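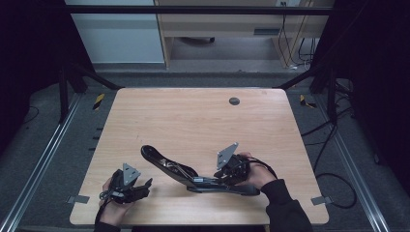 住まい｜収納｜照明｜コラム

狭小住宅の照明計画を問い直す
文・編集部　4月

集合住宅の内装で最も軽視されている項目は、照明の回路分割である。床材や壁紙の選定には数週間をかける施主が、スイッチの系統数は図面の初期値のまま承認する。筆者はこの慣行に反対する。

居間と食事の場を兼ねる一室を1回路で点灯させると、調光器を付けても明暗の配分は変えられない。全体が明るいか、全体が暗いかの選択になる。最低でも2回路、可能なら3回路に分け、壁面を照らす系統を独立させるべきである。天井面の器具を減らしても、壁の輝度が確保されていれば室内は暗く感じにくい。

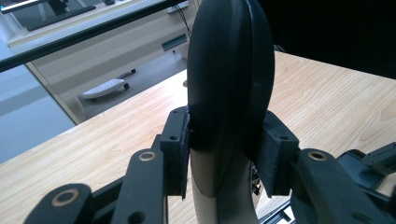 費用面の反論は承知している。Irnauの改修事例では、回路の追加により工期が2日延びた。ただし内装仕上げ後に同じ工事を行えば、壁の開口と補修が加わる。着工前に決める以外に合理的な時期はない。

器具の意匠を優先する設計にも疑問がある。Zokness社のカタログには179点のペンダントライトが載るが、配光曲線の記載があるのは9点にとどまる。形状と色だけで選ばせる資料は、設計資料として不十分である。Mollahの展示室のように、水曜の夜間に実際の照度で見せる試みのほうが購入者の判断に役立つ。

色温度は同一室内で統一し、差をつけるなら明るさでつける。調光を前提とする場合は、下限域でのちらつきを現物で確認する。仕様書の調光範囲だけでは判断できない。

シェア 9　コメント 3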